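Prep Kitchen Staff Meeting — Minutes, August 2021

Chair: Bergþóra Steinarsdóttir
Minutes: Halfdan Stougaard

1. Cormier arm, simulation stage
Vunell wants the arm on fruit prep for the 9 a.m. shift. So far all we have from them is the simulated kitchen. Bergþóra passed the stills around.
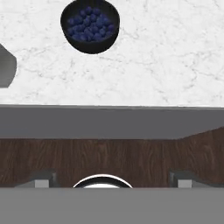
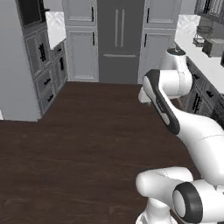
2. Questions from staff
Halfdan asked who cleans the gripper and on whose time. No answer yet. Vunell's proposal says 40 hours a month will be "freed up" — it does not say whether those hours stay on the schedule. Several people asked for that in writing. It was also noted that a simulated counter never has a delivery dumped on it at the worst moment.

The April promise of no cut in hours was read out again. Bergþóra could not say if it still holds.

3. Action items
Bergþóra to get the hours question answered before any trial.
Halfdan to ask the Hidesura site how their 2 prep jobs changed.
Training pay: carried over.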